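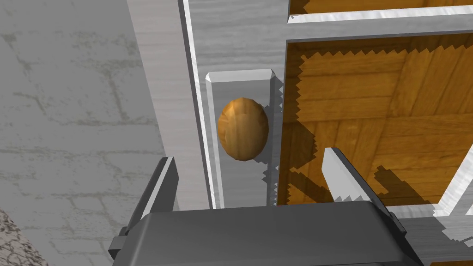 Finish bench, September 5, 2023

Oil test, panels from April

Pulled the Drostach hardwax panels off the rack this morning. The claim on the tin sheet is that one coat does the work of two. I didn't believe it in April and I don't believe it now. The one-coat panels have gone dull along the end grain and a coffee ring from the first month is still plain to see. The two-coat panels look fine, but so do the two-coat panels of the old Ullholm oil, and that costs less and doesn't stink up the room.

Rami Abou Jaoude says I laid the single coat on too thin. Maybe. I used the spread rate they print, on ash sanded to the grit they print. If it only works when you ignore the sheet, I'd like that written on the sheet.

Weights before and after are in the blue binder. Panel 3 is missing its "before" weight, my fault, so leave it out of any average.

Small cabinet knobs: a drop of oil always collects under the lip where the knob meets the plate. Take the knob off first. I know it's slower.

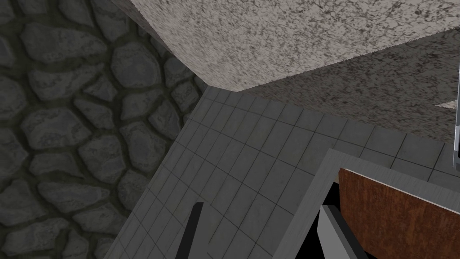 Moisture readings

The two meters disagree again. On the same ash board, same spot, the pin meter gave a reading I'd be happy to build with and the pinless one said leave it another month. Jolene Henare wants to average them. I don't see how averaging a right number and a wrong number gets us anything except a wrong number with more decimals.

Plan is to cut a slice from the middle of the board, weigh it, dry it in the oven and weigh it until it stops changing. Wet weight of the slice is 158 grams. First oven weight tomorrow, then every few hours. Keep the door shut please, the last slice took forever and I suspect people were warming lunch.

The board came from Julham with a ticket saying kiln dried. The ticket has no date on it, so it tells me the board was dry once.

Glue-up

Mac Giolla sent a sample of their slow-set glue with a leaflet that quotes almost 1,000 pounds on a lap joint. No wood species given, no joint size, no clamp time. I made six joints in the same ash, three with theirs and three with our usual yellow glue, and marked them on the back in pencil so whoever breaks them can't tell which is which. Rami has the key. Don't ask him for it. 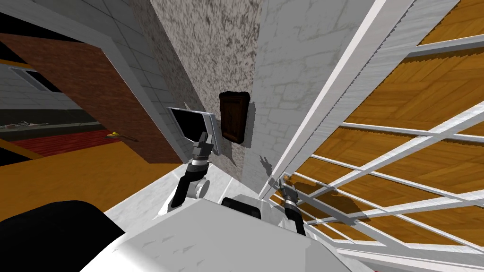 Six is too few to settle anything, I know that. If all three of theirs let go early I'll stop there, and if they hold I'll make another batch before anyone orders a drum of it. I also want one set left near the window through winter, where joints here usually fail.

To do: oven weight, new pads for the small clamps, ask Julham for the kiln date.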